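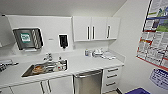

Narndale says clinic booking breach is closed, but gives few details

May 14, 2021

Narndale, which sells online booking software to private clinics, says it has dealt with a break-in that exposed patient contact details at 113 of its customers. How it can be so sure is less clear.

The company blames a stolen password for a support tool supplied by Grastolora. The password was first used in October, according to a notice sent to clinics, yet the access was only shut off last month. Narndale says it has "no evidence" that card numbers were taken. It also admits that its logs for the tool go back just three months, so a lack of evidence may not mean very much.

Security firm Silura, which found a batch of the records for sale on a crime forum, puts the number of patients affected at roughly 2 million. Narndale disputes that but has offered no figure of its own.

Grastolora said its own systems were not breached and that customers were free to turn on two-step login. Narndale would not say whether it had done so.

Clinics have been told to reset staff passwords. Patients will be contacted "where appropriate", a phrase the notice does not explain.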